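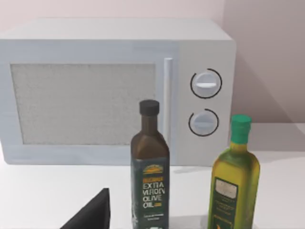 Several Leltum readers ask whether a poster file must be CMYK before upload. Yes. RGB files are converted automatically and colours may shift.

What resolution is needed?
300 dpi at final size, with 3 mm bleed – logos as vectors.

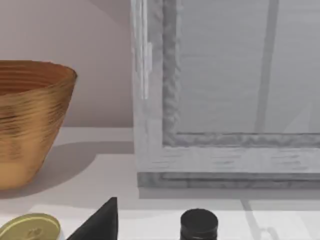
Issue 58, p. 70
Can I use Bellis on a shop sign?
Yes. The desktop licence covers printed signs. Web use needs a separate one, and
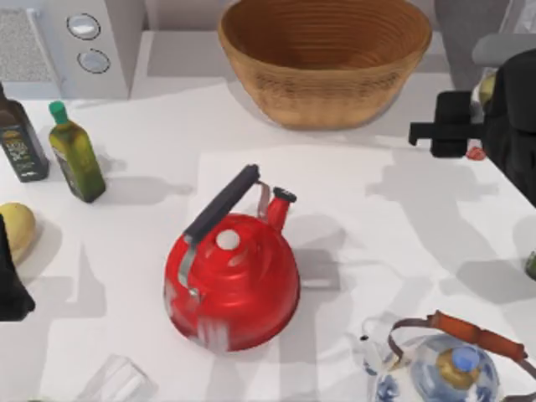
app use is quoted by Wandine on request.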